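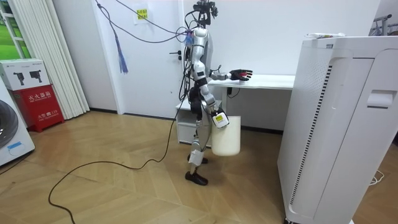 Do we shoot the drive-in scene on location or on the small stage?
On location, with the stage held for the close-ups inside the car.

April 27, 2024. Notebook, short film "Lobo"

Read the whole script aloud with Digby Maihi this morning and wow, the second act plays so much better now! He has dropped the accent for the projectionist and the jokes land on their own. We cut 3 pages and I don't miss a single line.

Sound: the Wavora recorder gave a hum on channel 2 again. Swapped the cable, hum gone. Label the bad one before somebody puts it back in the bag (me, probably).

Drive-in lot holds 200 cars, so for the wide shot we need maybe a quarter of that, parked toward the front. Kosix can lend us the old speaker posts until August, which is great news, they look so right on camera.

Dance number: Digby wants 5 full run-throughs before we light it. Fine by me. The turn by the snack bar is still late, try starting on the left foot.

Music from Tratier came in last night, cue 4 is gorgeous, played it twice. Cue 6 ends too early for the kiss, ask for eight more bars.

Next: floor plan for the snack bar, call the lot about power.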